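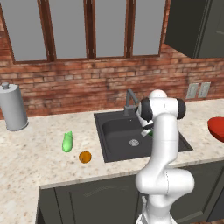

Home Shop Deals Press Contact
Search this site... Go

FOR IMMEDIATE RELEASE

Kivel opens its outlet page to everyone this August

NOLTDEN - I've been wanting to write this one for months! Starting in August, the Kivel outlet page is open to anybody who wants to shop it, with no membership and no invite code. Until now you had to be on our mailing list to get in, and I know that drove some of you up the wall (I read every email, including the grumpy ones).

We're starting with 300 items, mostly open-box returns and last season's colors, and we'll add new ones every morning at 5. Everything gets checked at our Bomosley warehouse before it's listed, and each listing will tell you what we found - a dented box, a missing manual, that kind of thing.
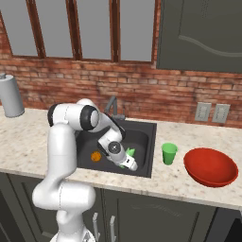 Shipping is the part I'm happiest about. Orders over $100 go out free, and smaller ones ship at the same flat rate you pay in the main store. If you live near our Prado shop you can pick up there instead and skip the wait.

You can also return outlet orders now, which we never allowed before. Same return window as the regular store, same prepaid label, and I'm really glad we finally got that sorted out.

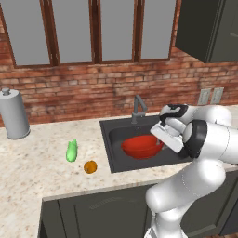 Already on the mailing list?

You'll keep your early look. List members get the new items by email the evening before they go up, and your saved carts will move over without you doing a thing.

Press questions: use the contact form and pick "Press" from the menu.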